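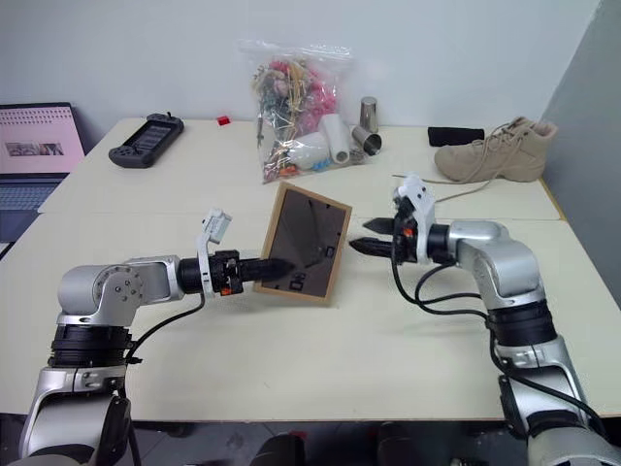 Comparing two finger sets for two-arm handling of flat objects
Project report, submitted September 12, 2020

1. Background

The department has a two-armed robot which had mostly been used for picking up single objects with one arm. Our project was to look at objects that are too wide or too awkward for one gripper, and to find out whether the choice of fingers makes a difference when two arms have to work together. We compared two finger sets. The first was the Pramico pointed set, in black, which tapers towards the tip. The second was the Stovis flat set, which has a broad pad on the inside of each finger. Both fit the same wrist, so nothing else on the arm had to be altered between runs.

We wanted to answer two questions:

Which set is better at holding a thin, stiff object by its edges?
Does the better set stay better when the object has to be turned or stood up?

2. Objects

The main test object was a picture frame with a light wooden border and a glass front. It was chosen because it is stiff, has a narrow edge, and can be damaged if the two arms push against each other too hard. The glass also gives strong reflections, which we expected to cause trouble for the cameras. The other objects were a hardback book, a baking tray and a cardboard folder.

We kept a number of everyday things at the back of the table during the frame runs, among them a pair of metal cups, a boot and a plastic bag of artificial flowers. The software had to find the frame with these in view. Their positions were changed between sessions but not during them.

3. Method

The arms were driven in two ways. In the first, a person guided both arms by hand controls while the joint positions were recorded. In the second, the recorded movement was played back by the Tindis controller with a correction from the camera at the start of the movement only. We did not use force sensing at the wrist. The controller does give motor current, and we used this as a rough sign of how hard a finger was pressing.

Each run had four steps: approach, contact from both sides, lift to a fixed height, and return to the table. For the frame we added a fifth step in which one arm pushed low on the border while the other waited at the opposite edge, so that the frame could be tipped towards the second gripper. This step was the hardest to set up. If the waiting gripper was even slightly too high, the border slid past the fingers and the frame had to be caught by hand.

A run was counted as a success if all its steps were finished without anyone touching the object or stopping the arms. We planned 3,000 runs, split evenly between the two finger sets. After removing those spoilt by a loose cable or a software restart we had 2,871 that could be used. The tipping step was tested separately in 300 runs with the frame alone.

4. Results

The flat set was better for the tray and the book. The wide pads spread the load, and small errors in height did not matter much. With the pointed set, the book tended to rotate about the line between the two contact points, and the recorded lift often had to be slowed down to stop this.

For the frame the result was less clear. The flat pads held it more firmly once it was up, but they were too thick to get under the border when it lay flat on the table. The pointed fingers could reach under it. They were also better in the tipping step, where one finger has to press on a small area and the other gripper has to close on a narrow edge. The folder was difficult for both sets and bent in most runs.

Of the runs that were stopped for high motor current, 26 were with the frame, and most of these came from both arms moving inwards at the same moment. Letting one arm hold still while the other closed cured most of it. We made this change in June and should have made it sooner.

5. Camera problems

The glass was a problem, as expected. The depth reading was wrong over most of the panel and the software sometimes placed the frame further back than it was. We got round this by using only the wooden border to find the position. When the frame leaned, one side of the border became short in the view and the estimate drifted again. The Giáp calibration sheet was used at the start of each session, but it does not help with reflections.

6. Limits of the work

The same two people guided all the recorded movements, and we both improved with practice. The pointed set was recorded first, so it may have been put at a disadvantage. The frame was also the only glass object. Cable routing on the wrists was changed once, after a loop caught on the table edge, and we did not repeat the earlier runs.

7. Further work

A finger with a thin tip and a short flat pad behind it would be worth making. We have drawn one but did not have time to print it. The drawings and the run log are in the shared project folder, under the same headings as this report.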